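2025년 4월 20일 · 작업실 노트
읽는 시간 4분

어제 하던 데서 이어서 쓴다. Maseleck 가방 안감 누빔, 결국 다 뜯었다. 네 시간 박은 걸 뜯는 데 저녁을 통째로 썼는데 라디오 틀어놓고 하니까 또 나름 할 만했다(손톱은 엉망이 됐지만!). 문제는 밑실 장력이었다. 윗면은 멀쩡한데 뒤집어 보면 실이 고리처럼 올라와 있고, 곡선으로 들어갈 때마다 더 심해졌다. 처음엔 바늘 탓인 줄 알고 90호로 바꿨는데 그대로였고, 북집 나사를 아주 조금, 시계 문자판으로 치면 5분 정도 조였더니 고리가 확 줄었다. 다음에 이 실 쓸 사람은 나사부터 만져 볼 것.

실은 Flekeck에서 산 면사다. 한 콘에 3,000미터짜리. 색은 정말 마음에 드는데 보풀이 생각보다 많이 나온다. 북집 열 때마다 회색 솜뭉치가 한 꼬집씩 나와서 이제는 밑실 두 번 갈 때 한 번은 붓으로 턴다. 콘이 커서 기계 실걸이에는 안 꽂히고, 뒤에 따로 세워서 옷걸이 철사로 만든 고리에 한 번 걸어 올렸다. 모양은 우습지만 실이 훨씬 순하게 풀린다. 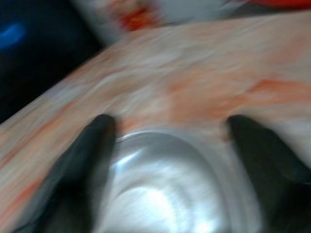 그리고 솜. 이번에는 접착솜 말고 그냥 면솜을 끼우고 시침핀으로만 고정했는데, 가방처럼 작은 판은 괜찮아도 이불로 가면 자신이 없다. 핀 간격을 손바닥 하나로 잡았더니 가운데가 살짝 밀렸다. 주먹 하나 간격으로 다시 꽂고 나서는 안 밀렸다. 스프레이 풀은 냄새 때문에 창문 열 수 있는 날에만 쓰기로 나 혼자 정했다. 아, 그리고 누빔선 그린 수성펜! 다림질 먼저 하면 안 되는 거 알면서 또 했다. 자투리 천이어서 다행이지, 물에 담가도 누런 선이 희미하게 남는다. 본판은 분무기로 먼저 지우고 하룻밤 말린 다음에 다린다. 크게 써서 다리미 옆에 붙여 놨다.

이불 얘기가 나온 김에 Boonchu 도안도 적어 둔다. 삼각형이 300장 들어간다. 한 장씩 자르면 4월이 다 갈 것 같아서, 사각형 두 장을 겹쳐 대각선 양옆으로 박고 가운데를 가르는 방식으로 가려고 한다. 시험 삼아 만들어 보니 시접을 눈금대로 잡으면 완성 블록이 살짝 작게 나온다. 천이 접히면서 먹는 두께가 있어서 그렇다. 노루발을 실 한 올만큼 안쪽으로 붙여 박으니까 딱 맞았고, 바닥판에 마스킹테이프를 여러 겹 붙여서 턱을 만들어 놨다. 떼지 말아 주세요!! 다시 맞추는 데 한참 걸립니다.

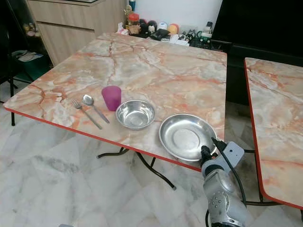

Nosach는 삼각형을 전부 넉넉하게 만들고 나중에 자로 다듬는 게 제일 속 편하다고 했다. 시접을 실 한 올 차이로 맞추느라 애쓰느니 블록마다 한 번 더 자르고 마는 게 낫고, 어차피 다림질하면서 또 늘어난다는 얘기였다. 모서리에 삐죽 나온 귀도 그때 같이 정리된다고.

듣고 보니 맞는 말 같기도 한데, 300장을 다시 다듬을 생각을 하니 어깨가 먼저 아프다. 일단 한 줄은 내 방식, 한 줄은 다듬는 방식으로 해 보고 꼭짓점이 어느 쪽이 잘 맞는지 볼 생각이다. 다림질은 양쪽 다 시접을 어두운 천 쪽으로 눕힌다. 밀지 말고 눌러서. 나는 성질이 급해서 자꾸 미는데, 그러면 대각선이 금방 물결친다.
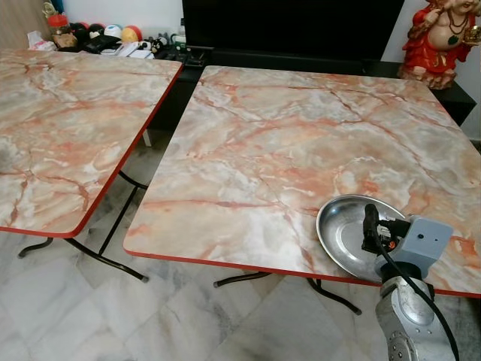

배색은 아직도 못 정했다. 남색 바탕에 겨자색을 넣으려고 했는데 막상 잘라서 늘어놓으니 겨자색만 튀어나와 보인다. 눈을 가늘게 뜨고 봐도 그렇고 흑백으로 바꿔 봐도 그렇다. 겨자를 절반으로 줄이고 그 자리에 황토색 체크를 섞어 볼까 싶다. 체크는 자투리 상자에 있는 걸로 모자라면 한 마 더 사야 하는데, 한 장에 2,000원 하는 손바닥만 한 조각 천을 여러 장 사느니 마로 끊는 게 맞겠지. 바탕천은 선세탁 필수. 남색 물이 생각보다 많이 빠져서 세 번 헹궜다. 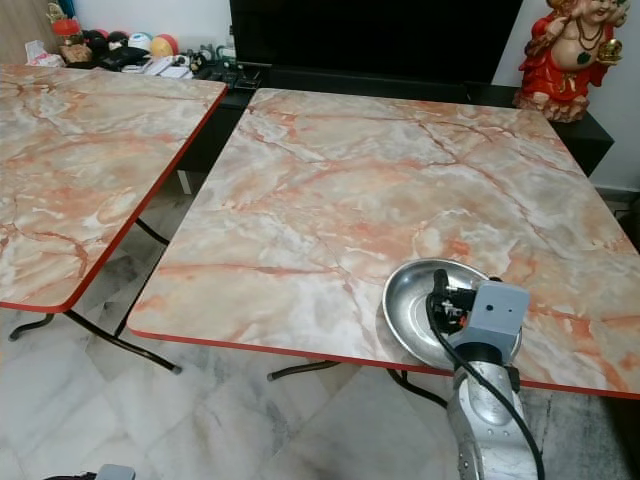
접이식 테이블 두 개, 나란히.

내일 할 것: 안감 누빔 다시 박기(땀 길이 3으로), 북집 청소, 삼각형 두 줄 시험. 회전칼 날도 갈아야 한다. 같은 자리에서 자꾸 한 올씩 안 잘리는 걸 보면 이가 나간 모양이다. 헌 날은 빈 사탕 통에 모으는 중이니 쓰레기통에 바로 버리지 말 것. 겨자색 천은 오늘은 그냥 접어서 치워 뒀다.

문의는 작업실 게시판으로 · © 2025 작업실 노트 · 맨 위로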